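Part 2: Folding and sorting the knits

By now you should have your Zostitham rack standing and the Dala bins clipped on. I do this part on Sunday afternoons, before anyone wants the tables.

1. Tip everything out and pull the knits first. Anything ribbed or fuzzy goes in its own pile.

2. Weigh the pile if you're using the small bins. They take 500 grams each, and my heaviest sweater is 690, so it gets a big bin to itself (sorry, sweater).

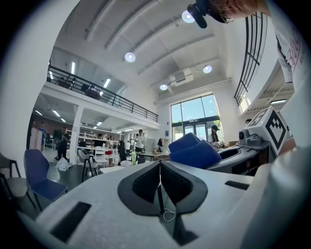
3. Pick your spot before you fold. I like a big bright room for this, and I'll walk a piece over to a window if I can't tell navy from black. Our hall has a tall window on one side and round lights on the ceiling, plus white shelving under the balcony where things can go once they're folded. Keep the walkway to the shelves clear!

4. Fold sleeves in, then fold in half, then in half again. Scarves and small cloths only need the one fold.

Note: Teodora Kos rolls hers and gets nearly 4 to a bin. Try both and see what you like. 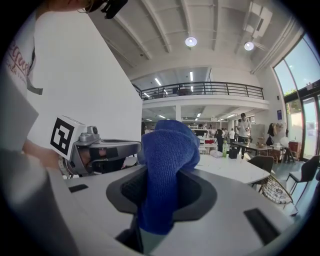
5. Stack with the fold facing out so you can grab one piece without dragging the rest along.

Caution: don't hang wet knits on the rack. They stretch, and the top bar gets wobbly. Lay them flat on a towel overnight and come back to step 4.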